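Open day at the Skurnex building, Brarnitz

I went to the Skurnex open day in February because my neighbor had two passes and a cold, and because I have spent years listening to people tell me that old industrial buildings can be turned into something useful. I have seen a lot of these conversions. Most of them end up as a coffee bar, a climbing wall and a row of empty offices with very nice lighting.

The building is a former hosiery mill on the east side of Brarnitz, a 20 minute walk from the station if you ignore the signs and longer if you follow them. Skurnex bought it, stripped it, and now rents it out by the room to small firms, workshops and people who make things. The open day ran from ten in the morning until four. There was a line at the door when I got there, which the staff seemed pleased about. It was caused by one person checking names against a printed list.

The welcome talk was given by Rafferty Kapoor, who manages the site. He has a good speaking voice and used the phrase "living building" at least as often as he used the word "rent." According to him, 169 people now work there on a normal day. I asked how that was worked out and he said it came from the door cards. So it is 169 cards. The mill employed 300 at its height, he added, and he put the two numbers side by side on a slide as though one were well on its way to becoming the other.
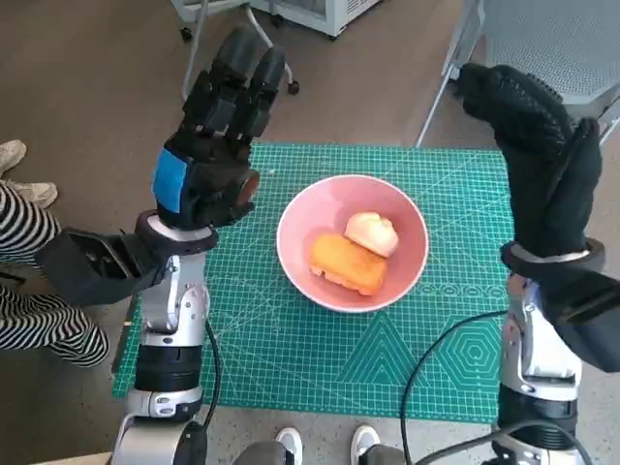 After the talk we were split into groups and sent up the back stairs. The stairs are the best thing in the place. They are stone, worn down in the middle of each step, and the iron handrail has been left with its old paint on. I was told the first plan was to replace the whole thing with steel and glass, and that the county's building people objected. Good for them. Everything Skurnex has added is clean and forgettable, and nearly everything I liked was there when they bought it.

Heating is the weak point. The second floor was comfortable. The third was cold enough that people kept their coats on, and our guide, Zübeyde Polat, kept hers on too. She rents a bookbinding room at the far end of that floor and had been asked to lead a group in exchange for something off her next bill. I got more out of her in ten minutes than from the whole slide show. The windows on the north side are original and leak air. There is a plan to fit a second layer of glass inside them. There was also a plan last winter. She likes the light, she likes having a door she can lock, and she would not move back to working in her kitchen.

I asked her about noise. In the brochure the rooms are called "acoustically separated." She laughed at that and knocked on the wall, and somebody on the other side knocked back.

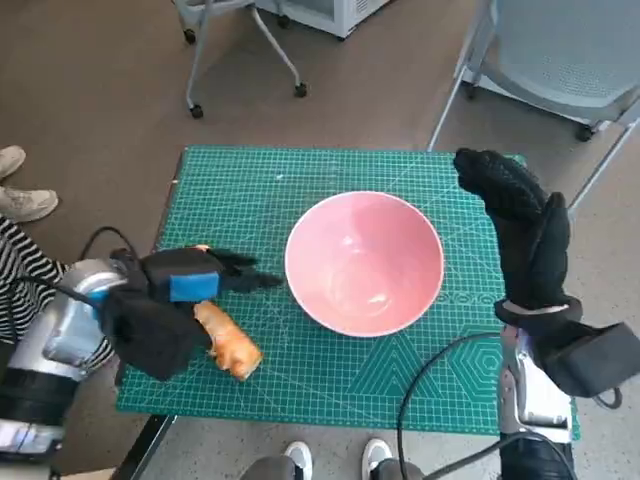 Lunch was in the old dye house, and I will be fair about it: the soup was good. The bread had run out by half past twelve. There were long tables, which are supposed to make tenants from different floors talk to each other, and a few of them did, mostly about parking. Parking costs extra. So does storage in the basement, and so does using the freight elevator outside office hours. None of this is hidden, but you have to turn to the last page of the price sheet to find it, and the sheet they hand out at the door is only the front page.

The freight elevator itself deserves a mention. It was made by a firm called Dorance, whose name is cast into the plate over the door, and it still has its folding gate. It moves very slowly. A man in my group who used to service elevators said he would trust it over the new passenger one, and he took the stairs down anyway.

In the afternoon you could wander. Some tenants had their doors open and some had taped up paper saying they were busy, which I respected. The larger rooms on the ground floor are the ones Skurnex is proudest of, and they do rent faster than the small ones upstairs. They have level floors, wide doors and enough power sockets. Whether a town the size of Brarnitz needs that many of them is a question I put to Kapoor on my way round, and he told me demand was "very healthy." Four rooms on that corridor had no name on the door. 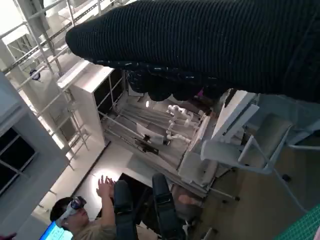
White shelving and a paned window at the Skurnex building.

I compared notes on the train with a couple who had been to the Whitfield yard conversion last fall. They thought Brarnitz was better run. Whitfield, they said, charges for the tour. I haven't been and probably won't.

Would I rent there? I don't need to, which makes it easy to be picky. If I made small, quiet things and could get a south-facing room on the second floor, I would think about it. I would want to see a heating bill first, and I'd visit on an ordinary working day, when there is no soup. I would also ask for the full price sheet, both sides.

The next open day is planned for the summer. Passes are free but you have to sign up ahead, and the form asks for a phone number. I left mine blank and it went through fine.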